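Relatório de projeto: organização e exposição de produtos de pequeno consumo
Unidade curricular de Gestão de Espaços Comerciais
Projeto Pondport - 13 de novembro

1. Enquadramento

O presente relatório descreve o trabalho realizado no âmbito do projeto Pondport, que teve por objeto a disposição de snacks e bebidas numa superfície reduzida. O grupo partiu de um plano de balcão cedido pela empresa Kokholm, destinado a bares escolares com 480 alunos. O orçamento atribuído foi de 200 euros, a aplicar em suportes, tabuleiros e produtos.

2. Critérios de disposição

Os produtos foram agrupados por formato e por tipo de embalagem. Para as garrafas previu-se um suporte próprio, em dois níveis, de modo que a fila de trás permanecesse visível. As barras e os frutos secos foram destinados a tabuleiro, e as embalagens pequenas a um expositor em degraus. O manual da Marchand, seguido nesta fase, recomenda que se reserve uma zona central para a composição dos pedidos.

Na montagem em mesa castanha, as seis garrafas de Coca-Cola ocupam o suporte de acrílico transparente, em duas filas de três, e o tabuleiro creme, ao centro, encontra-se vazio. O expositor em degraus, colocado na diagonal, reúne duas barras Snickers, caixas pequenas e dois frascos de plástico deitados. O cesto de vime contém uma embalagem prateada.
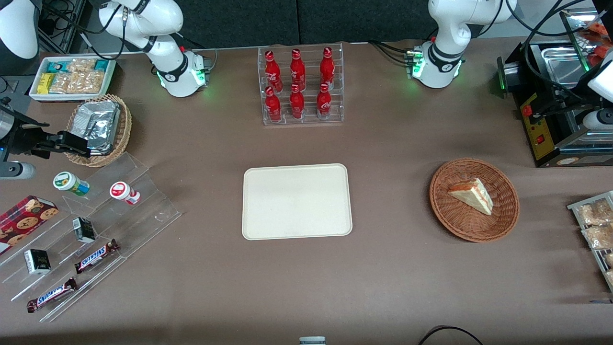

3. Apreciação

O grupo considera adequada a separação entre bebidas e snacks. O expositor em degraus suscitou maior debate: a lata de bolachas com padrão de xadrez vermelho assenta nele apenas em parte, e os frascos deitados dificultam a leitura dos rótulos. Propõe-se que a lata passe para a mesa e que os frascos sejam colocados na vertical.

4. Trabalho seguinte

A segunda versão do plano será entregue em janeiro, com a tabela de preços da Femudine em anexo.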